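仿真花插瓶教程：别信“随手一插就好看”

更新于 2021年7月27日

网上教仿真花的文章，十篇有八篇会告诉你：买回来，往瓶里一放，完事。我试过，效果像小餐馆收银台旁边那瓶落灰的东西。还有人说多花钱买贵的就不会假，这话我也不太信。我手上最贵的一枝牡丹，花瓣确实细，可杆子直得像筷子，插在哪里都别扭。

下面写的是我自己折腾下来觉得有用的做法，外加几条试过之后不打算再用的“窍门”。搭配就用最常见的红玫瑰加一枝浅蓝色绣球，不需要什么特别的花材。

先说买花

店铺的主图基本不能看。同一枝红玫瑰，主图上是丝绒一样的暗红，到手可能偏粉，也可能偏橘。要看就看买家在窗边拍的图，灯光下拍的也不太算数。

“手感保湿”这个词我也劝你别太当回事。摸着有点凉、有点软，刚拆封时挺唬人，可是摆在柜子上谁会天天去摸？看起来像不像，主要看叶子和花萼。叶脉印得糊、叶子边缘一圈白毛边的，放多远都假。

我这次红玫瑰买的是 Hallari 的，绣球是 Petchrat 的，花瓶是 Hetmont 的直筒瓶，高28厘米。加起来194块，不便宜，也没有便宜到可以随便剪坏。牌子你不用照着买，我对它们也没有特别的感情，Hallari 那几枝的包装还压扁了一片叶子。

要准备的东西

仿真花若干枝，红玫瑰为主，绣球一枝
能剪铁丝的钳子（别用厨房剪刀，我的已经报废了）
一个瓶口不太大的花瓶
干净的小石子或者花泥
吹风机
一张浅色的桌面，或者铺一块白布

第一步：拆开，抖一抖，吹一吹

压在盒子里运过来的花，花瓣都是贴着的。有人推荐用蒸汽熨斗喷，我试过一次，有片花瓣的边卷起来就再也没下去。后来只用吹风机的低温挡，离花30厘米，一边吹一边用手指把外圈花瓣往外拨。绣球要多花点工夫，小花瓣挤成一团，得从边上一朵一朵拨开。

玫瑰最里面那几层不要动。拨得太开，整朵会像卷心菜。

第二步：处理叶子

大部分仿真玫瑰的叶子是套在杆子上的，可以上下推。出厂位置往往太整齐，左一片右一片，对称得很。推低一片，再把另一片转个方向，就自然多了。紧挨着花头下面的叶子可以留着，它能挡住花萼和杆子的接缝，那个地方最容易露馅。

会插进瓶子里的叶子全部摘掉。真花这么做是怕泡烂，仿真花是怕瓶口塞得太满，想调整都转不动。

第三步：弯杆

这一步很多教程一句带过，我反而觉得比买什么牌子重要得多。杆子里有铁丝，用两只拇指顶着慢慢推出一个弧，别在一个点上硬折，硬折出来的是拐角，铁丝外面的塑料皮还会发白。

弧度要小。每枝弯的方向不要一样，留一枝基本是直的也没关系。有篇文章教人把杆子绕在酒瓶上弯，我照做了，得到一枝像鱼钩的玫瑰。

第四步：先躺着排，再剪

剪短了就接不回去，所以先别碰钳子。把花平放在桌上，按想要的高低和前后关系摆一遍。绣球花头大、颜色浅，放在靠上的位置当底子，玫瑰压住它一点边，颜色才有层次。两朵红玫瑰别并排顶着头，错开一些。杆子长出桌沿也不用管，这时候只看花头的位置。

浅色桌面有用，深色木桌上暗红的玫瑰会糊成一片，看不出花和花之间的空隙。

摆好以后退后两步看，再蹲下来看，毕竟瓶花多数时候是平视的。觉得哪里空，先试着挪花，别急着加花。

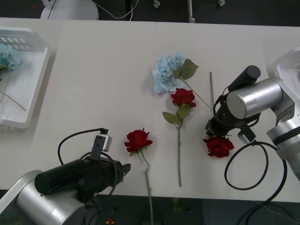

第五步：量好再剪

把排好的花连同位置一起比到瓶子旁边。常见的说法是花高等于瓶高的一倍半，这个比例放在餐桌上我嫌高，对面坐着人都看不见脸。我一般先剪掉一小截，放进去试，不行再剪。剪不动的粗杆可以不剪，把底部弯上去折一道，藏在瓶子里。透明瓶子就别这么干了。

第六步：入瓶

瓶底先垫小石子。仿真花头重脚轻，空瓶很容易被带倒。先放绣球，再放靠在它前面的玫瑰，最后放往外斜的那一枝。杆子在瓶里交叉着放，互相别住，比平行插要稳。

花泥也可以，但只推荐给不透明的瓶子。Favero 有一种干花专用的泥，我用着掉渣，桌上擦了好几回，普通的干花泥未必更差。

几条我不信的窍门

往花瓣上喷香水。会留印子，香味当天就没了。

往瓶里倒水“显得真实”。铁丝切口泡水会生锈，水也会变黄。

用盐搓袋除尘。对付薄灰还行，绣球里面的灰一点也带不出来，盐粒倒是卡进去不少。我现在就用吹风机冷风加一把软毛刷。

摆哪里

避开直晒的窗台。商家写的“不褪色”，我那瓶从11月摆到开春，朝窗那面的红色已经浅了一层。现在放在玄关侧面，隔一阵子转个方向，顺手刷一遍灰。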